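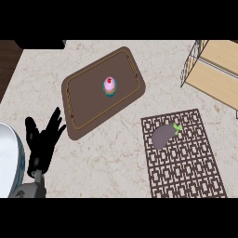

Vol. 2, p. 28

Mestberg tabletop method

The Mestberg tabletop method is a way of teaching a robot to move household things from one surface to another by letting it practise in a computer-rendered kitchen before it is given a real one. It takes its name from the town of Mestberg, where Muireann Ó Súilleabháin and Lorcan Egan first worked it out, and it has since been taken up with a good deal of affection by small groups elsewhere, among them the one at Starkstead.

At its heart is a plain idea. Each practice round sets out a few things on a counter, such as a frosted cake on a brown tray or an aubergine on a lattice placemat, and gives the robot an instruction in ordinary words. The supporting surfaces matter every bit as much as the food, and much of Egan's early effort went into teaching the system that a tray lying at a slant is still the same tray – a small thing to a person, but a stubborn one for a machine. Openwork mats were harder still, as the counter shows through the gaps and the edge of the mat can be difficult to settle.

The first full set held 1,475 rounds, drawn up over a long July by Emiko Yagi and Aileen Sarmiento. In the published trial, the robot finished 1,125 of them as asked. Most of the remainder were lost at the moment of letting go, when an object was set down too near the rim of a tray and tipped. Yagi's later revision, known as Okeke after the software it runs on, scores the grasp and the release separately, so that a good pick-up is not thrown away with a clumsy landing.

Ashley Gosling has argued, kindly but firmly, that rendered counters are too tidy to stand in for real kitchens, where shadows, crumbs and steam all have their say. The Vendidano variant answers her in part by changing the lighting and the stone pattern of the worktop between rounds.

See also: grasp planning; simulated training; Okeke (software)

Last revised 30 August 2023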